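Stillura Home Forum
Bathrooms and Utility

Tubes on a marble vanity top: lay flat, stand up or put away?
Posted in April by grout_line_16

We use cookies to remember your login and count page views. Accept or manage settings.

grout_line_16
I am trying to settle on a fixed arrangement for the family bathroom. The top is beige-brown marble with a curved front, an oval basin set in on the left and a narrower run of counter on the right. Everything that comes in a tube ends up on that narrower run, lying wherever it was dropped. The mirror sits directly above a low marble upstand, so anything tall at the back is seen twice.

Constraints:
- no drilling into the marble or the upstand
- nothing stuck to the mirror frame
- soap stays at the far left, next to the small dish
- the plant stays

I have a budget of 16 pounds for a container. The Lovmont open tray and the Yook upright caddy are both within it. Which would you choose, and does the cabinet on legs get used for any of this or left for towels?

pipework_and_tea
Caddy. Most toiletry tubes with a wide flat cap are designed to stand on the cap. Contents settle at the outlet, the footprint is smaller and you can read the label. A tray only formalises the mess.

halfbonded
Disagree. A tube that has been squeezed flat has its weight in the wrong place and falls over in a caddy that is too wide for it. Small caps make this worse. Post pictures of the counter and of the floor under the cabinet, then we can talk about sizes.

grout_line_16
Counter and cabinet feet. 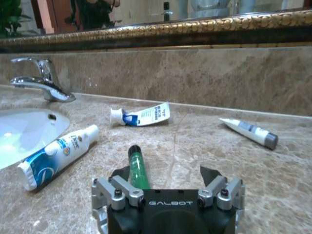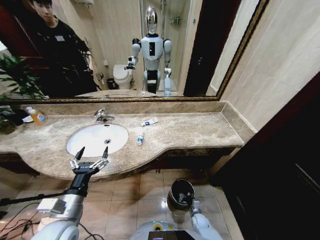
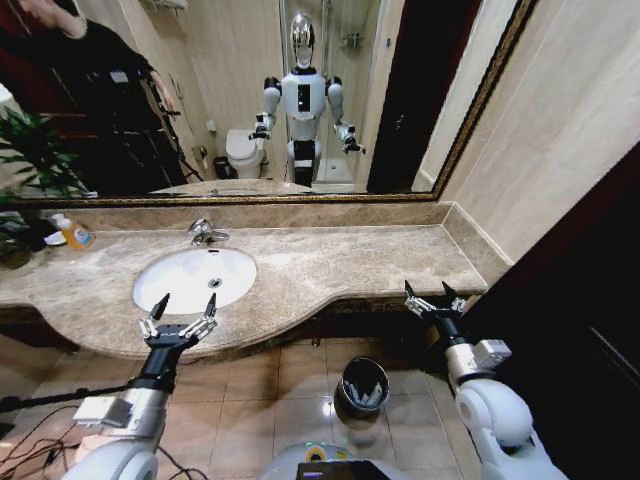
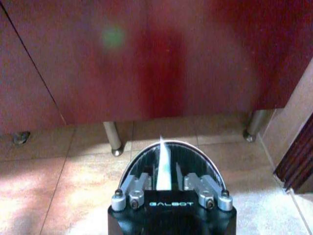

Filed under: Storage and Surfaces

halfbonded
Useful. In the first one, the white tube near the back is partially squeezed and has a small cap. That one will not stand unaided. The Dove tube is larger and should be fine either way. I would still go for a tray, but a narrow one, placed parallel to the upstand on the right. Keep it clear of the basin rim. The Dove is lying just in front of it at present, and that is the part of the top you need to wipe most often.

pipework_and_tea
A narrow tray holds them end to end and you then have a line of tubes along the mirror. The Yook caddy takes up less length. Roll the squeezed one up from the crimped end and clip it, and it will stand with the others.

veinmatch
Separate point about the stone. Marble is calcium carbonate and reacts with acids. Some face washes and cleansers are mildly acidic, and a cap that is not quite closed leaves a ring which no amount of wiping will shift, as the surface itself has been etched. Whatever you choose should have a solid base with a lip. An open-bottomed wire caddy is the worst option. The same applies under the orange soap - pump bottles dribble down the outside.

grout_line_16
The Yook has drainage slots in the base. I had taken that as an advantage.

veinmatch
In a shower, yes. On marble it delivers the drips to the stone. Put a saucer under it or buy the tray.

halfbonded
Which was my answer.

pipework_and_tea
A caddy with a saucer is still smaller than a tray. I have run that arrangement on limestone through 400 school mornings without a mark.

dampcourse
On the cabinet: it is on short metal legs, so the base is off the tiles and you can get a flat mop under it. Do that regularly, particularly behind the leg on the right where it comes close to the wall. Hair and dust collect there. Dry the metal feet if they get splashed, and look at the grout lines beneath while you are down there. I would keep the spare tubes inside in a shallow box and leave only what is used daily on top. A Posen drawer insert cut down with a fine saw does the job. Measure the inside before you buy, allowing for the hinges.

grout_line_16
Spares in the cabinet makes sense. At the moment new tubes are opened before the old ones are finished, which I suspect is the real cause.

pipework_and_tea
It is. One open tube per type and the container question largely goes away.

halfbonded
It does not go away, it gets smaller. You still need somewhere to put them down.

mod_stillura
Moved from General. There is an older thread on sealing marble tops in this section with 200 replies, so please take any sealer discussion there.

grout_line_16
Decision for now: Lovmont tray on the right, solid base, squeezed tube to be used up first. Spares go in a box in the cabinet. I will try the caddy with a saucer if the tray fills up again. The soap gets a coaster of its own.

veinmatch
Glazed ceramic for the coaster if you can. Cork holds the liquid against the stone.

dampcourse
Put felt pads under the tray as well, and change them when they go hard. Grit under a bare tray will scratch a polished top.

This thread has been viewed 1,006 times.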